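Chapter 4
What a Survey Can and Cannot Tell You

Most of us meet surveys as headlines. Two-thirds of renters want longer leases. Half of all parents worry about screens. The number comes first, the question that produced it comes much later, if it comes at all, and the people who never answered are left out of the story. This chapter asks you to read such numbers slowly and to doubt them a little longer than feels polite.
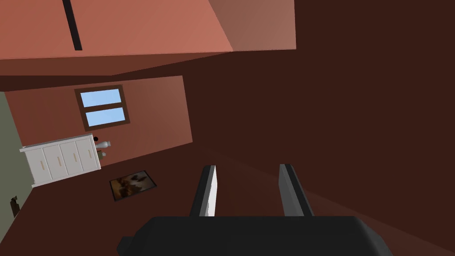
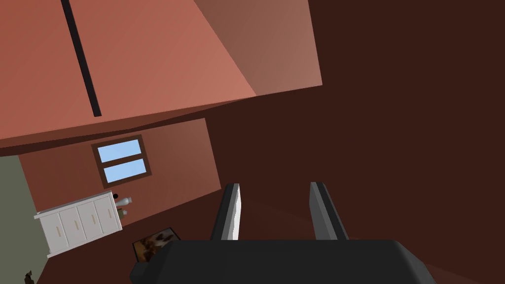 Rosângela Tavares objects that doubt of this kind is cheap. Any survey can be picked apart by someone who has never had to run one, she argues, and a town that waits for perfect numbers will decide by guesswork. Her point is fair, and we will come back to it in Section 4.5. It does not rescue the survey we look at first.

The town of Ostholm mailed a form to 3,000 households in July, asking whether the Lengate bus line should be kept. It got 418 back. Of those, 67 percent said yes, and the town paper reported that "67 percent of residents" stood behind the line. They may have. The forms cannot show it. A person who rides the bus every morning has a good reason to find a stamp. A person who drives has very little reason to open the envelope, and plenty of people are away in July.

The wording did not help either. The form asked, "Do you support keeping this vital service?" Try answering no to that. A second version, tested later in Nolden, dropped the word "vital" and listed the yearly cost. Support fell, though you should be careful here too: Nolden is a different town with different buses, and two things were changed at once.

Before you read on, write down what you would want to know about the households that did not reply. Keep the list. You will need it for the exercises on nonresponse.

4.1 Who Was Asked?

Every survey starts with a list of people who could be chosen. The list is almost never the same as the group the headline talks about. Ostholm used its water billing records, so tenants whose landlords pay the water bill had no chance of getting a form.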